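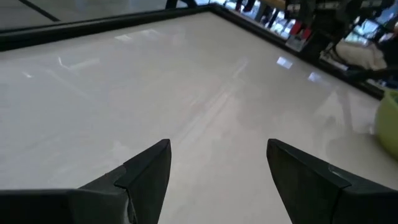
¿Cuántas veces hay que enseñarle algo a un robot para que lo aprenda? Depende de la tarea y de la paciencia del que enseña; a mí me pidieron 100 demostraciones para empezar, y que todas salieran decentes.

Llevo desde junio moviendo un brazo a distancia. En mi familia creen que programo. Lo que hago es mover los mandos como quien da de comer a un bebé ajeno y procurar no temblar, porque si tiemblo lo aprende también.
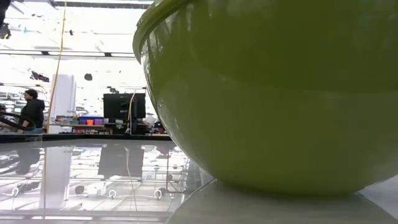
Por Dalibor Říha | 2 comentarios

El bol verde es el protagonista de esta temporada. De cerca parece un estadio. Con la mano lo muevo sin pensar; con los mandos tengo que decidir por dónde entra cada dedo, y descubro que llevo toda la vida agarrando boles sin tener ni idea de cómo.

La mesa brilla como pista de patinaje y devuelve todas las luces del techo. Kolář sostiene que eso es bueno, que así el modelo se acostumbra a los reflejos. Kolář no teleopera.

Otra cosa: las dudas se graban. En la demostración 374 me paré a medio camino pensando en la cena y la dejé pasar. Ahora sospecho que algún día el brazo se detendrá en ese mismo punto, con aire filosófico - y tendré que fingir sorpresa.

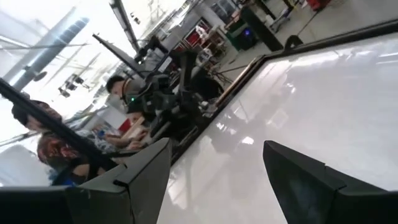
Lo que he aprendido yo

A soltar despacio. A volver siempre por un camino parecido. A borrar la toma mala en el momento, antes de cogerle cariño. Vamos por la 741 y todavía cierro la pinza antes de tiempo cuando alguien me habla.

Archivado en: Cacharros, Trabajo y otras penas
Imprimir | Enviar por correo electrónico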